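Giltness Project – September progress report to the Magalhães Fund
Prepared by Natália Matoušek, Flerner lab

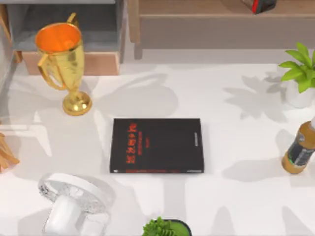 Since the spring report most of our effort has gone into the question you raised when we last spoke, which was how much a grasping policy trained in simulation really cares about the things it isn't supposed to pick up. Our older scenes had one object on a bare table, and the policy did very nicely on them and then fell to pieces when we gave it any company. The new tabletop scenes are a good deal busier. A flat black book near the middle of the table may have a gold trophy, a white desk fan, a couple of plants and a bottle around it, and the soft shadows they throw over the white surface turned out to matter nearly as much as the objects. We chose books as the main target for this period because a book lying flat is an awkward thing for a two-finger gripper, and because a dark cover gives the depth estimate very little to hold on to.

The method itself is simple enough to explain over coffee. We keep the target and the task fixed, and between training episodes we redraw everything else: which clutter objects appear, where they stand, where the light comes from and how the viewpoint is tilted. The scene generator, which we call Brundico, now does this without anybody sitting beside it, and I can't tell you how pleased we all are about that. It has given us 3694 usable training scenes so far. A fair number were thrown out along the way, mostly because two objects had been placed partly inside each other, and the check that catches this is much stricter than it was in the spring.

As for results, we tested the old and new policies on the same 100 held-out scenes. The new policy cut failed grasps by roughly 40 percent, and the biggest gain came in scenes where a shadow lay close to the target. The old policy would quite often reach for the edge of the shadow – we spent a long afternoon convinced this was a calibration error. Shiny objects are still a weak spot. When something with a metallic finish stands near the book, the policy slows down and sometimes reaches from the wrong side, and we don't yet have a good account of why.

Two things are behind schedule. The transfer tests on the real arm have not begun, as the replacement wrist arrived late and still needs to be fitted, and the write-up of the shadow study is only half drafted. I expect to have the draft with you before the next report. The budget is on track, apart from computing time, where we have used more than planned – I have put the details in the attached sheet and would be glad to talk them through.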